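The Small Room After the Guests Go Home

Cleaning a living room is a short job, if you begin with the floor and leave the sofa for later

By the home pages desk

There is a certain hour, near 8 in the morning, when a room looks its worst. The light comes in, the carpet shows everything, and the person who must clean it has not yet had coffee. I have lived in small apartments for 13 years, first in Galton and now in Medo, and I know this hour quite well.

In my first apartment I always started with the sofa. It was the biggest thing in the room, so I thought it must be the most important. I folded, I carried clothes to the bedroom, I came back, and every time I walked over the same wrappers on the floor. One time I stepped on a bottle and sat down very suddenly. After that I changed my order.

Now the floor is first, and before the floor comes the basket. I do not carry trash to the kitchen piece by piece. I bring the wastebasket into the middle of the carpet and let it stay there until the last cup is inside. 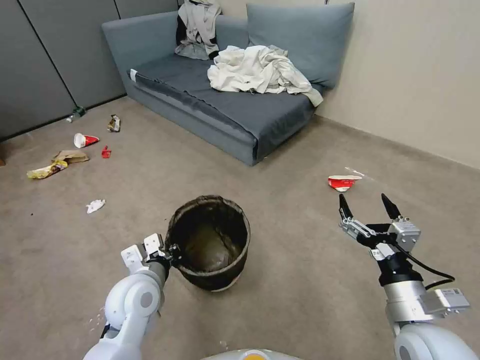
The basket comes to the trash: cups, wrappers and a bottle on the carpet, clothes still on the sofa.

A round basket is good for this work because it has no front and no back, and you can drop things in from any side. Mine is a Rostico, dark brown, bought when I moved to Medo, and the rim has become a little soft with the years. The wide opening matters more to me than the height. A tall, narrow basket looks elegant in a corner, but you have to aim.

Paper cups are the first thing I pick up. They roll, and they often have a last mouthful of soda in them, and a beige carpet does not forgive soda. I put one cup into another before I drop them, so they take half of the space. If there is a wet spot, I press it with a dry cloth and I do not rub. My mother rubbed, and we had a pale circle under the table for my whole childhood.

Then come the wrappers. Snack bags are light, and if you throw them they fly somewhere else, usually under the sofa. I flatten each one with my hand and fold it once. Cardboard I keep apart, when it is clean, and the same for plastic bottles. In my building the recycling goes to a room behind the stairs, and there is a sign with 8 rules on it. I have read them all. The caps stay on the bottles, says rule number six, but in Galton it was the opposite, so please look at what your own building wants.

The tissues are last among the big things. I take them with a second tissue, a clean one, and both go away together.

What remains is small: a red scrap, a thin piece of plastic, crumbs. These are easy to miss when you stand up straight. Go down on one knee and look along the carpet toward the wall, especially where the floor meets the panels. A vacuum cleaner can take crumbs, but hard little pieces make a terrible noise in the hose, and I prefer to find them with my fingers. 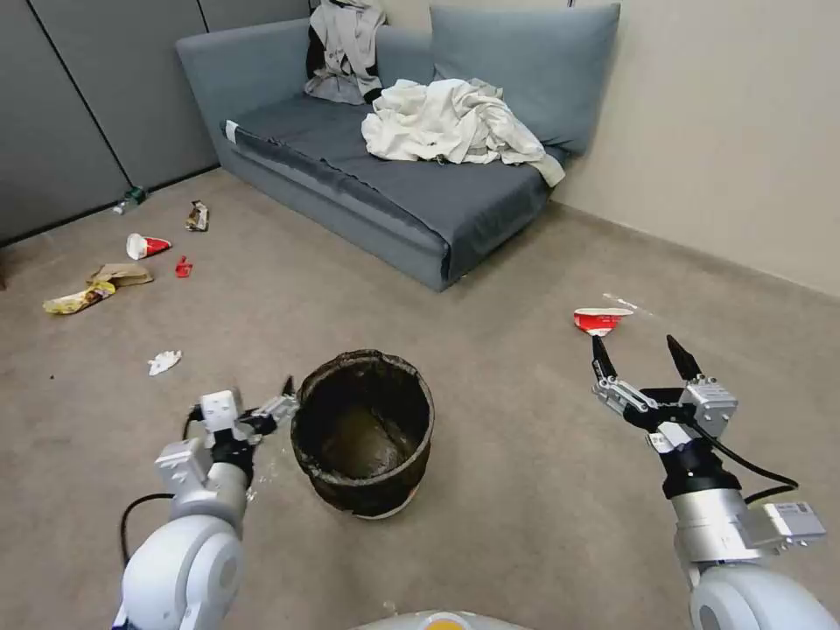
A word about the liner

I used a basket without a liner for a long time, to save money, and then I washed the basket every week in the shower. This was not a real saving. Now I fold the liner well over the rim, with a wide edge, so the weight does not pull it down inside. I keep two more folded at the bottom, under the one in use - an old habit from my years at the Hotel Shibata, where I cleaned rooms and where we had no time to walk back to the closet.

Only when the carpet is clear do I turn to the sofa. Clothes on a sofa are never one pile, even if they look so. Take a jacket from the backrest and hang it at once, while your hand already has it. For a heap of white cloth, lift one piece at a time and shake it over the floor, before you vacuum and not after. Last winter I found a teaspoon in a sheet.

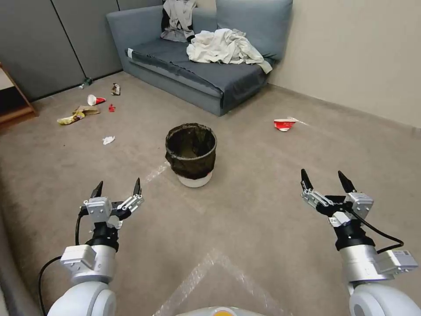 The last ten minutes

Pull the seat cushion forward and clean behind it. Put the back cushions in place, and let them lean a little, because a sofa that stands too straight looks like a waiting room. Vacuum slowly from the far wall toward the door. Then tie the liner, take it out, and return the basket to its corner with a new one.

Open the window also, even in November. I leave mine open while the coffee is made, and I drink the first cup standing, so the cushions stay nice a little longer.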